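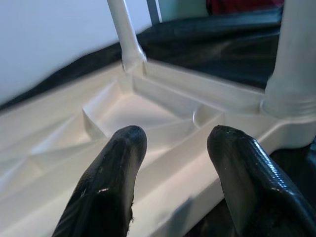
I caught Iraís Ocampo over coffee on 3rd March, right in the middle of her budget (she had the spreadsheet open the whole time!). She buys equipment for Remar, and this year that means robot arms.

"Everyone asks me about the arm," she told me. "The arm is easy. Ask me about fingers!"

So I did. She budgets 12 spare pairs per arm and was down to 3 by October. "The coating goes first, and then you're waiting on shipping."

I wondered if she'd go for the pricier Vasby grippers. She made a face. "Maybe for two stations. Bouchra wants them on all 14, and I love Bouchra, but no."

What about the wrist cameras? Those stay, she said, and she's putting almost 22 percent of the budget into mounts and cables – way more than I'd have guessed.

"Cables are boring," she said, scrolling. "I forgot them my first year and we sat there with arms we couldn't plug in."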